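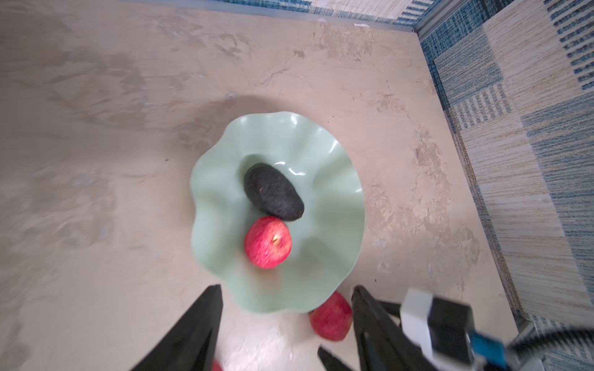

Avocado in the green bowl, kitchen table

Cadstead Home Cooks Forum > Fruit and Vegetables > Ripening avocados, what am I doing wrong?

multano_marta
Joined: February
Posts: 50
Posted Nov 20, 2018

Hello everybody. I am reading this forum since some months and now I have a question of my own. English is my third language, so please excuse if I write something strange.

I moved last year from a place where avocados are cheap and come from the neighbor's tree. Now I live in a cold town and I buy them in the supermarket, hard as a stone. My problem is always the same. For four days they are hard, and then one morning they are already too soft and inside there are brown strings. I never meet the good day. I think it must exist, but it comes when I am at work.

What I do now: I leave them in a bowl in the kitchen, together with whatever other fruit we have. The kitchen is not very warm in winter, maybe it is important. I press them every evening with my thumb. I do not use the refrigerator, because my mother always said that the refrigerator kills the avocado.

My questions are:
Is the bowl a bad idea, should I use a paper bag?
Is it possible to slow them down when they are ready?
How do you know it from outside, without pressing?

Thank you in advance for every answer.

hermans_kitchen
Posts: 1141

Welcome, Marta. Your English is fine, don't worry.

First thing, stop pressing them with your thumb. Every press makes a small bruise under the skin, and after four evenings you have your brown spots. Hold the whole fruit in your palm and close the hand gently. If it gives a little everywhere, it is ready.

Second thing, your mother is half right. A hard avocado in the fridge will sit there and sulk, and sometimes it never gets good. But a ripe one goes in the fridge and keeps for two or three days more. I do this every week.

The bowl is fine.

prurkine
Posts: 173

I disagree about the bowl. A paper bag with a banana, folded at the top, two days, finished. In an open bowl the gas from the fruit just goes away into the room. I have done it both ways for years and the bag wins every time.

hermans_kitchen
Posts: 1141

The bag is faster, yes. She did not ask for faster. She asked how to catch the right day. If you make it faster, the right day is also shorter, and she is at work.

prurkine
Posts: 173

She asked if she should use a paper bag. It is her first question. I answered it.

Also I do not agree that the good day is shorter. It comes sooner, and then you put it in the fridge, as you said yourself.

oldstove
Posts: 388

Color helps a little, if it is the Hass type with the bumpy skin. Green is hard, very dark is close to ready or past it. With the smooth green kinds the color tells you nothing, they stay green until the end. Which kind do you buy, Marta?

The trick with the small stem button: flick it off, and look under it. Green under there, good. Brown, too late. Some people swear on this.

Carys Landeg
Posts: 96

Please do not do the stem trick in the shop. I worked eleven years in the produce section and I found the little buttons on the floor every day. When the button is gone, the air gets in and the fruit goes brown from that end. So the person before you checks, puts it back, and you take home the problem.

At home with your own fruit, do what you like. But it is better to do it only on the day when you want to cut it.

To the question of Marta, there is one more thing. Much depends on what happened to the avocado before you bought it. If it was too cold during the transport, you get gray or brown flesh and strings, and no bag or bowl can repair it. If it happens with every fruit from the same shop, change the shop. Buy also from different boxes when there are different boxes.

oldstove
Posts: 388

Fair point on the shop floor. I only do it at home, I promise.

multano_marta
Posts: 51

Thank you, so many answers in one evening!

I buy the ones which become dark, so I think they are Hass. The label says only "avocado, ready soon", and this "soon" is a word I do not trust anymore.

I did not know about the bruises from the thumb. I am a little ashamed, I press also the mangoes and the pears. My husband does it too, so in fact each avocado was pressed two times every evening.

Carys, the strings happen often, but not always. I will try the other supermarket near the station, even if it is more expensive.

May I ask one thing more. When I use only a half, what do I do with the other half? I put lemon on it, but the next day it is brown and tastes like lemon.

bluepantry
Posts: 212

Leave the stone in! It keeps the half green, my grandmother did it always.

prurkine
Posts: 173

The stone keeps green only the part which is under the stone, because no air comes there. You could put a light bulb in the hole and it would be the same. What you need is to close the whole surface. Plastic film pressed directly on the flesh, no air between, then the fridge.

bluepantry
Posts: 212

Well, mine stay green, and I leave the stone in.

hermans_kitchen
Posts: 1141

Here I am with prurkine, and please somebody write down the date. Film directly on the flesh. Or, if you don't like plastic, rub it with a thin layer of oil and put it cut side down on a small plate. The top gets a bit brown anyway, you scrape it off with a knife and it is good underneath.

And for lemon, a few drops, spread with the finger. If it tastes like lemon, it was too much.

Carys Landeg
Posts: 96

One warning, because I see it shared a lot now: some people keep avocados in a jar with water, in the fridge. The cut side becomes slimy, and what was on the skin goes into the water. I would not eat it. Wash the skin before you cut, too. The knife goes through the skin and carries the dirt inside.

lentil_week
Posts: 27

Can I ask a question a bit beside the topic? I freeze mine. Mashed with lime, flat in a bag. For spreading on bread it is okay, for salad it is not. Does anybody freeze them in pieces with success? Mine come out watery.

oldstove
Posts: 388

Pieces are only good for smoothies after freezing. I gave up on salads. Mash is the way.

prurkine
Posts: 173

Same here. And what is "too soft" on the outside is often still perfect for mash. Marta, do you throw yours away when they are soft? Cut around the brown, smell it, and if it smells normal, put salt, lime and a bit of onion.

multano_marta
Posts: 52

I confess that I have thrown away quite many. In my family we made also a cold soup from the soft ones, with yogurt and cucumber, but I forgot it until now. I will write the recipe in the soup section when I have asked my sister for the quantities, because I never measured anything.

My plan is like this. I buy three at the other supermarket. One goes in the paper bag with a banana, one stays in the bowl, and one stays in the bowl until it gives a little in the palm and then goes in the fridge. My husband is informed that he must not touch.

hermans_kitchen
Posts: 1141

Put the banana only in the bag, and not in the bowl too, or the test means nothing.

prurkine
Posts: 173

Agreed. And write on the bag which day you closed it. I forgot a bag once behind the bread box and I will not describe it.

bluepantry
Posts: 212

And when you cut them, leave the stone in one half and take it out from the other. Then we will see.

multano_marta
Posts: 53

Okay, I will do the stone test also. I go shopping on Saturday and I will report here next week.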